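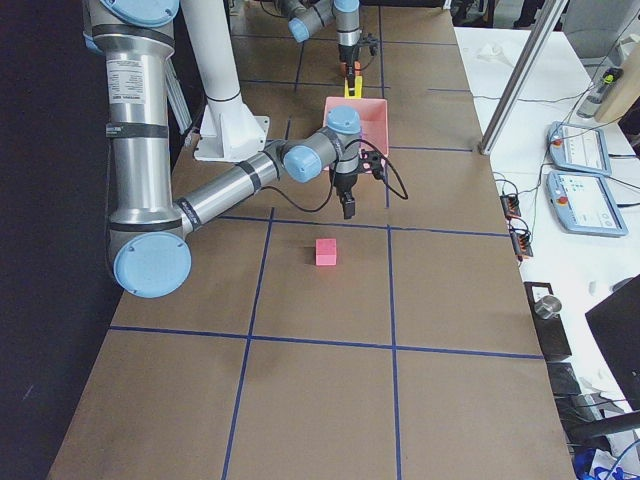
About Lindstead

We're a small evening school for bookkeeping and payroll. Two classrooms over the bakery on Wolleo Street, plus the front office. Started by Menaka Weerasinghe after she'd spent years doing other people's books and kept getting asked to teach it.

Classes run 12 weeks. Ledgers first, then invoices, sales tax, payroll, year end. Small groups, lots of practice, not much lecturing. Bring a calculator, phones are fine too. No experiance needed, but you should be OK with percentages.

New groups start in February and again in the fall. 135 people finished a course with us last year, many of them running their own shops or doing the books for a family business. Some come back for the Saturday-style catch up days, dates go out by email.

Aksel Lykkegaard teaches payroll and answers the phone most afternoons. Leave a message if he's in class, he will call back.

Fees can be paid in 2 parts. Textbook is included, workbook isnt. Parking behind the building after 5, enter from the Bisgaard Lane side.

Page updated July 2025. New price list coming soon.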